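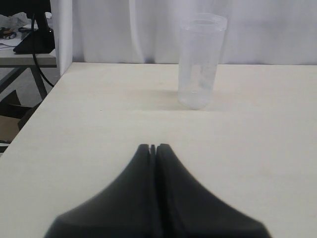 Fig. 3. Gripper closed, cup standing clear at the back of the table.

Section 3: Cup approach, Halim kit (Asden robotics club)

The Brira leaflet says this takes "a few minutes". Allow a whole session.

1. Clear the table of everything except one cup.
2. Close the fingers fully. If the tips do not meet, go back to Section 2. Do not trust the "aligned" message on its own; it only tells you that the motors have stopped.
3. Set the approach speed to 43. The default of 553 is for people who own plenty of cups.
4. Run Betum and choose Approach, then Hold.

Caution: keep hands off the table while Hold is lit. The stop button works, but slower than you would like.
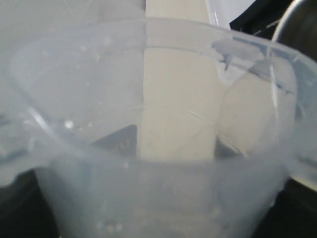 5. Check the distance reading by eye. Clear and frosted plastic both give poor readings, whatever the box claims, and a wall you can see through may be ignored altogether.
6. If the reading jumps, stop the run, write the number in the log and start again from step 2.

Note: the May update is meant to cure the jumping. We have yet to see it do so. Error 3080 still means "unknown", and restarting Betum clears it on most tries.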